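### 3.2 Sorting and storage of small tableware

The second task group covers the return of small utensils to a shared holder. It was chosen because households in the Harkura survey kept chopsticks and spoons together but disagreed on how they should be grouped. Of the 24 households that answered the storage section, most used a single open holder on or near the table. Drawer storage was more common in the Meratmont households and is treated in Section 3.4.

A tableware set is defined here as the utensils a household lays out and puts away as one batch. Matching is not required. Mixed sets are the usual case, and color alone is a weak cue for pairing: two sticks of similar red may differ in grip profile, band or length. We therefore coded each stick on three attributes (body color, grip shape, band) and recorded spoons separately by material and bowl form. Coding was done by Bouchra El Khatib and Florencio Arrieta, working independently, with disagreements passed to Vasanthi Murthy.

Figure 4 shows one mixed set and its holder.
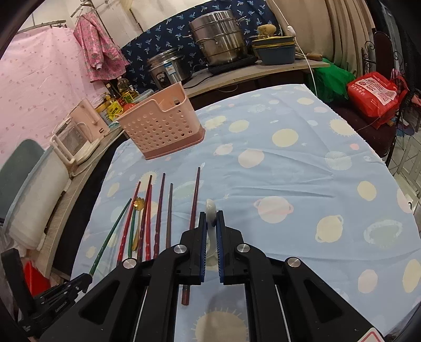
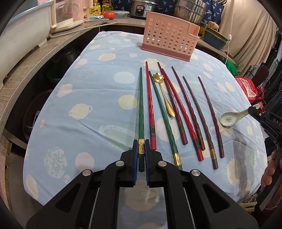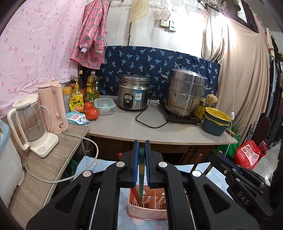
**Figure 4.** Mixed tableware on a light blue tablecloth. Top: chopsticks and a small gold spoon, with the pink basket beyond them. Middle: the chopsticks in a fan, with the gold spoon among them and a white soup spoon to the right. Bottom: a green item held over the slotted basket.

Holder geometry had more effect on the final arrangement than the order in which items were picked up. In undivided holders, long items lean toward the wall nearest the person and later items settle against them, so that pairs separate unless both sticks are inserted together. Short spoons placed early tend to sink below the rim line and become hard to retrieve. Participants who put spoons in last reported fewer problems of this kind, although the difference was small and we do not test it formally.

Orientation was less consistent than expected. Some participants stored chopsticks with the tips up, citing hygiene; others stored them with the tips down so that the handles could be grasped directly. Both habits occurred within the same household in several cases. We left orientation free and scored an item as stored when its lower end was inside the holder and it stayed upright without support.

Items that fell during insertion were scored as errors only if they left the table. An item that dropped back onto the cloth could be picked up again within the same trial. This rule follows the Clulline protocol, with one change: we set no limit on repeated attempts. The effect of that change on trial length is reported in Section 4.1, and the full attribute codes are listed in Appendix B.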